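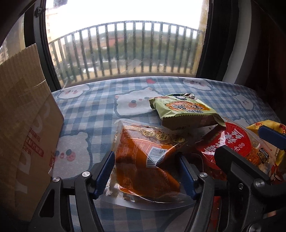
Pantry moths get into most kitchens sooner or later, and they nearly always come home in the shopping. The eggs are too small to notice in a bag of flour or birdseed, and the grubs can chew through thin plastic. Check dry food before it goes in the cupboard. Do it somewhere bright, such as a table by the window with a checked cloth on it, and open up any cardboard box of packaged snacks while you're there. Look along the folds and under the flaps for fine webbing or small cream grubs.

If you already have moths, start with the cupboard itself. Take everything out, including tins. Grubs like to crawl away from the food to spin their cocoons, so look in shelf-pin holes, behind labels, under shelf paper and in the corners of the ceiling above the pantry. Throw out anything with webbing or clumps in it. Tie it in a plastic bag and take it to the outside bin the same day.

Vacuum the shelves with the crevice tool, then wipe them with hot soapy water and a splash of white vinegar. Empty the vacuum outside. Let the shelves dry fully before anything goes back. Don't spray insecticide where food is kept.

Food that looks clean but sat near the bad packets can be saved. Put it in the freezer for a week. Flour, rice, oats, nuts and dried fruit all take this well – leave them sealed until they're back to room temperature, or you'll get moisture inside the bag.
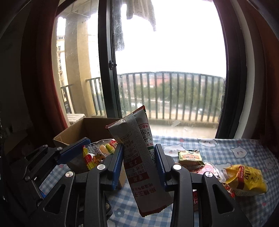
Storage is where most people slip up. Glass jars with a rubber seal or hard plastic tubs with a clip lid will keep moths out. A rolled-down bag with a peg on it won't. Snacks sold in bags with a crimped seam along the top are fine to leave as they are until opened, but feel for pinholes first and move what's left into a tub afterwards. If the label is in Chinese or another language you don't read, keep the bag or cut out the date panel and tape it to the tub.

Sticky traps with a moth lure are worth buying. They only catch males, so they won't fix the problem alone, but they tell you if it's over. Put one in the pantry and write the date on it. Change it when the label says. Hanne Nurmi in Dorport had a trap filling up every fortnight after two full clean-outs, and found the source in a bag of parrot seed in the laundry.

Other places to look: dry dog food, old spice packets, tea, chocolate, dried flower wreaths and mouse bait.

Keep checking through summer. A warm kitchen can bring on a new lot of moths in four to six weeks, so one clean trap in the first week doesn't mean much. Bay leaves smell nice but I wouldn't rely on them.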